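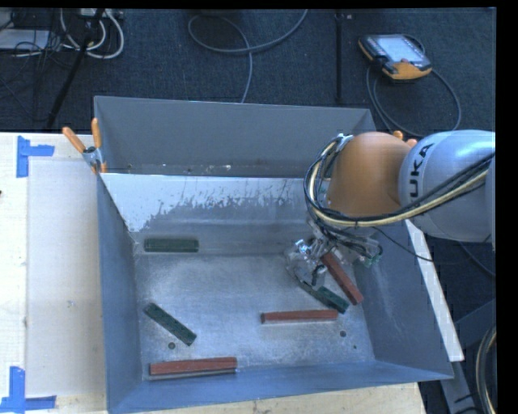

How do you store loose building blocks so that you can find the one you want without tipping the whole lot on the floor?

Use something wide and shallow with sides you can see over, and keep to one shape of block per bin, even if that means mixing the colours.

I'm putting that at the top for anyone who hasn't the patience for the rest of this, because I do go on a bit (sorry, all). The rest is in reply to this, from the list on 1 May 2020:

> We have inherited a big set of wooden blocks from the Halás playroom
> and they are living in two deep sacks at the moment. The children pull
> everything out to get at the long ones. I was thinking of sorting by
> colour into tall tubs. Has anyone tried it? Also, does metal scratch
> the paint?

What a lovely thing to be given! We went down the tall tub road ourselves and I can't say I'd recommend it. Ours were 50 cm deep and the small pieces always sank, so a child wanting a little cube was in up to the armpit and the tub went over more often than not. Sorting by colour looked beautiful for one afternoon. After that it was a muddle, as a child building a wall wants long bricks and doesn't much mind whether they are red or green.

We now use sheet-metal bins, the open sort, set on a table at a height the little ones can reach into. They scuff, and the floor of the oldest one has gone quite patchy, but they wipe out with a damp cloth and I've never had a splinter from one. Do run your hand along the rims before you put them out. Two of ours wanted a bit of filing.

As for the paint, the metal marks it less than I feared. The corners go first, and they would go in a sack too. The noise is the real drawback. A folded tea towel in the bottom helps enormously, if you can persuade anybody to leave it there.

Our whole collection came to 186 pieces last August, when we had the big sort-out, and it fills 7 bins with the long blocks taking the most room. Don't fill them to the brim. A single layer with plenty of bare metal showing is much nicer to pick from, and the spares can sit in a cupboard until they're wanted.

Do write back and tell us what you settle on, and whether the arches survived the move. We are still short of arches here, if you have any to swap!

Warmest wishes from all of us at the Pitora toy library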